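3.2 Assembly of the hand-held gripper and table trials

The second version of the Hurkulis gripper was built in the shared workshop at Pickering, by members who mostly work on it in the evening. The housing was printed in 15 parts and glued, then sanded by hand. For the finger pads we chose a mesh-textured surface, as the smooth pads of the June version let small blocks slide. Each gripper carries a square marker, so its pose can be computed from the view of the other one. 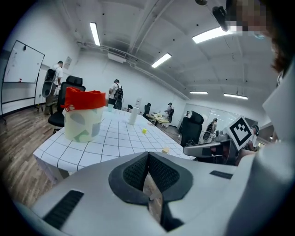
Figure 4. The two finger pads and the marker, at the table with the grid cloth.

The grid gives a simple reference for where an object was put down. We did not calibrate the colour of the pictures, and the ceiling lights of the room were used as they are. One recording session has 58 grasps, divided over three operators. Somtochukwu Babalola proposed to include a soft container among the targets, which is harder than a rigid tray, for its opening changes shape when the fingers touch it. A block standing on its end in such a bag must be approached with the pads on both sides, and the operator has to keep the wrist level during the closing. With the Tultau springs the fingers open by 7 mm more than before, and this was enough for all the blocks in our set.
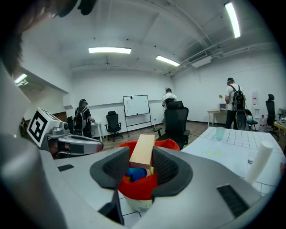
3.3 Cost of parts and remaining faults

The springs and the screws were ordered from Wetport. The glue line near the vent grille cracked on one unit and was repaired with epoxy.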